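Facilities Helpdesk > Furniture and Fittings > Resolved > Table surface: ring marks and residue

May
Submitted by Marcus Zamora, Workplace Services

Summary of request

A user on the second floor reported that the wooden table in the partitioned bay beside the corridor had developed pale ring marks and a tacky residue. The user asked whether the table could be cleaned in place or whether it should be exchanged for one held in the Breder store. The request was classed as routine and assigned to Workplace Services.

Details supplied by the user

The marks were first noticed after the bay had been used for refreshments during a departmental briefing. Mugs of tea and coffee had been set down directly on the wood. The user had wiped the table with a spray found in the kitchen cupboard, after which the surface felt sticky and picked up fluff from any cloth passed over it. No other furniture in the bay was affected.

Log

09:15 — Ticket opened. User asked to refrain from further cleaning until the surface had been inspected. User confirmed that the spray was a Clanico general kitchen product, applied undiluted and not rinsed.

10:40 — Inspection carried out. Pale rings found towards the partition side, with a larger cloudy patch near the centre. The rings could not be felt with a fingertip. The residue was general across the surface and worst where the spray had been allowed to dry. No lifting of the finish and no cracks were found. The table was level and its fixings were sound, so these were not examined further.

10:55 — Store consulted regarding an exchange. The replacement held at Breder measures 70 cm in depth and would leave a gap against the partition. It was agreed that the existing table should be kept if it could be brought back to a reasonable condition.

11:30 — First treatment. Surface wiped with lukewarm water and a small amount of mild soap, working along the grain, then dried at once. The residue was reduced but still present. A second pass was made with a fresh cloth after 15 minutes. The first cloth had become saturated with product and was spreading it back over the wood.

12:10 — Residue cleared from the front half of the table. Some drag remained at the far side. User informed that the bay could be used over lunch provided that nothing hot was placed on the surface.

14:00 — Second treatment, limited to the far side. Residue cleared. Rings still visible when viewed from a low angle, less so from above.

14:20 — Advice sought from Kwiatkowski, the firm which refinished the second floor tables. Their reply was that pale rings of this kind are usually moisture held in the finish and will often fade if the surface is kept dry and uncovered. They advised against using heat or abrasive paste on a table still in daily use. They also recommended a thin coat of Vurar wax once the marks had settled, and asked that the wax not be applied over any remaining soap.

14:45 — Table left uncovered as advised. Request passed to the floor administrator to withdraw the spray from the kitchen cupboard and to supply mild soap in its place.

Follow-up inspection

The table was inspected again after 16 working days. The smaller rings had faded fully. The cloudy patch had reduced to a faint outline, which the user considered acceptable. The surface was smooth and dry to the touch, and a soft cloth moved over it freely.

One coat of Vurar wax was applied sparingly and buffed by hand. The user was advised that the wax gives limited protection against moisture and none against hot items, and that coasters should be used in all cases.

The bay has since returned to general use, and the wood has regained its medium-brown colour and slight sheen.

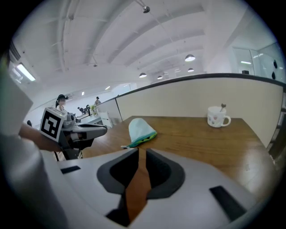 It remains the case that mugs are being set down on the bare wood. Users are reminded that a folded cloth is not a substitute for a coaster, as a damp cloth left in one place will produce a mark of its own. Teaspoons should be left in the mug or returned to the kitchen and should not be rested on the table.

Cause

Two separate causes were recorded. The rings were attributed to hot or wet mugs placed directly on the finish. The residue was attributed to kitchen spray used at full strength and left to dry. The second cause had made the first appear more serious than it was, and the initial request for an exchange was made largely on that basis.

Actions

Coasters have been ordered for the bay. Delivery is expected with the next stationery consignment.

The cleaning instructions for wooden tables have been revised and now read: wipe with a soft cloth, lukewarm water and mild soap; follow the grain; dry straight away; do not use kitchen or glass spray. A copy has been placed inside the kitchen cupboard door.

The Breder table remains in store under bay reference 27 and may be requested by other floors.

Kwiatkowski have been notified of the outcome. No charge was raised for their advice.

Closure

User contacted and content for the ticket to be closed. Should the rings return or the surface become tacky again, a new request should be raised quoting the location of the table and the name of any product used on it. Requests concerning the partition or its rail should be directed to Building Fabric — these are not covered by Furniture and Fittings.

Status: Resolved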